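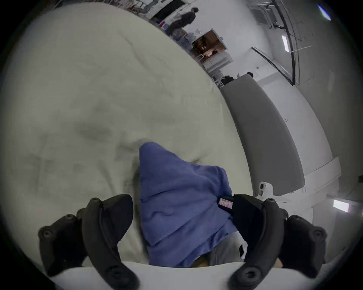 Photo: Trinity Kasprzak

2 min read

Duvet care: common questions

How often should I wash my duvet?
Twice a year is plenty if you use a cover. Wash the cover every week or two.

Can I use my machine at home?
Check the label first. A double duvet needs a large drum. If it has to be forced in, take it to a laundromat.

Which detergent is best?
A mild liquid, at half the usual dose. Skip fabric softener on down.

How long does drying take?
Up to three hours on low. Stop every 40 minutes and shake out the clumps.

Does Harka pick up?
Yes, within 12 miles of the store. Leave the duvet in a tied bag with your name on it.

When will I get it back?
Allow four working days, or six in August.

Who do I ask about repairs?
Bernice Boateng at the front counter, extension 3159.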